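3.2 Items left on shared tables

The second part of the study deals with what stays on a shared table once the people using it have gone. Section 3.1 covered the kitchen counters and the sinks, where most of what is left is dishes. Tables are a different matter. They are used for eating, for reading, for sorting mail and for fixing small things, and the items on them come from all of these at once.

The records were kept at the Abernathy building, which has shared tables on each of its floors. The person on duty wrote down each item at the end of a period of use, along with whether it was still there at the start of the next one. We call the first entry a "leaving" and the second a "staying." An item that was left and then gone by the next entry was counted as cleared, no matter who cleared it. In all there were 3,812 leavings over 252 periods of use. Of these periods, 226 had a complete pair of entries and are used below. The others had one entry missing and were dropped. The last entry was made on 12/19/21.

We sorted items into groups by what a person would have to do to clear them:

Trash – things that need only be dropped in a bin, such as used tissues and crumbs.
Returns – things that belong to the building and have a shelf or drawer, such as plates and cups.
Personal items – things that belong to one person, such as a glasses case, a pen or a pouch.
Supplies – things meant for anyone, such as a pack of tissues, which may be in the right place already.
Unclear – things whose owner or use could not be settled by looking.

The sorting was first done by Delphine Tran and then repeated by a second reader who had not seen the first list. Where the two did not agree, the item was placed in the unclear group. Most of the disagreement was over cardboard. A sheet of cardboard may be packing that ought to be thrown out, or it may have been laid down on purpose to protect the surface, and the entries seldom say which. Tubes and rolls gave the same trouble.

A second problem was items inside other items. A tissue left on a plate was entered by some people as one item and by others as two. We settled on two, and the earlier entries were read again and corrected where the wording allowed it. The same rule was used for anything standing in a cup. This matters for the results, as will be seen, for a plate holding trash does not behave like an empty plate.

Figure 4 shows the kinds of small items meant here.
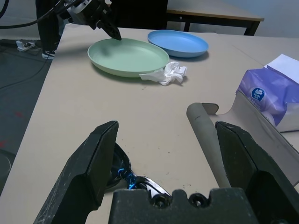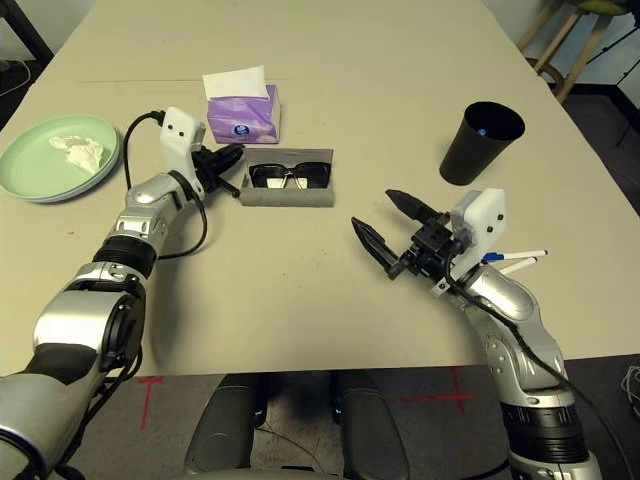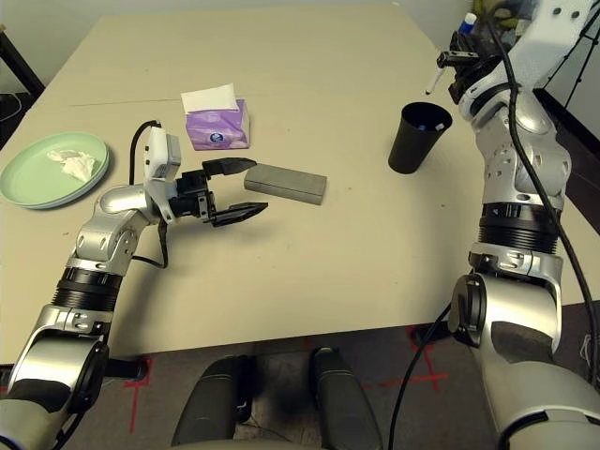
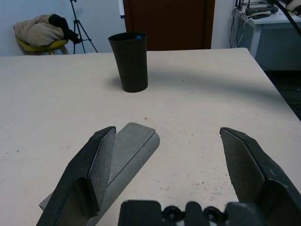 Should a crumpled tissue on a plate be cleared before the plate itself? The tissue should go first, straight into the bin, and the plate can then be carried to the sink with the other dishes.

Turning to the results, trash was the group most often left and also the group most often cleared. This held on every floor. People who came to a table with a used tissue on it usually threw it out before sitting down, even when they touched nothing else. Crumbs did less well. They were entered less often than we expected, and the notes suggest that many writers did not think of them as items at all. We therefore make no claim about crumbs beyond saying that they were there.

Returns were cleared more slowly. An empty plate tended to be taken away along with other dishes, so that a table with several plates was often clear by the next entry while a table with a single plate was not. Plates with trash on them stayed longest within this group. Two steps are needed, one at the bin and one at the sink, and the bin and the sink in the Abernathy building are at opposite ends of the room. On the one floor where a bin had been placed beside the sink, the difference was almost gone. That floor had fewer entries than the others and we would not rest much on it.

Cups were handled differently from plates. A cup with something standing in it, such as a pen, was treated as a holder and was left alone. Several entries list the same cup through many periods in a row, with the contents changing. It would be fair to say that these cups had stopped being returns and had become part of the table. We kept them in the returns group all the same, so as not to move an item from one group to another partway through the record.

Personal items stayed longest of all. People do not like to touch what may belong to someone else, and the notes say so in a number of places. What they did instead was move the item a short way, usually toward an edge or a corner, and use the space that was left. After several periods a table could have a row of such things along one side. Glasses cases and pouches were moved in this way more than pens, which were more likely to be picked up, used and put down somewhere else. Pens were also the items most likely to turn up on a different table, although we could follow only those with some mark or color that set them apart.

Supplies were the hardest group to read. A pack of tissues in the middle of a table may be just where everyone wants it. In the second half of the study we had a small tray from Undau put on each table, with a card saying that supplies went in the tray. Packs of tissues were found in it more often than not. So were a good many personal items, which nobody had asked for. Two people we spoke with afterward said they took the tray to be a lost-and-found.

The effect of the tray on the rest of the table was small. Tables with a tray had somewhat fewer items along the edges, and the items in the tray stayed there as long as they would have stayed anywhere. Whether this counts as a tidier table depends on what the table is for. For eating, a clear surface with one full tray is plainly easier to use. For work that needs the whole surface, such as cutting a large sheet, the tray has to be moved first, and the notes record some annoyance at this.

One limit of the method should be stated. The entries tell us what was on a table at two moments and nothing about the time between them. An item taken away and brought back would be entered as having stayed. The Jodell records used in Section 3.3 have shorter gaps between entries and let us check this for plates and cups, though not for personal items, which were not listed there.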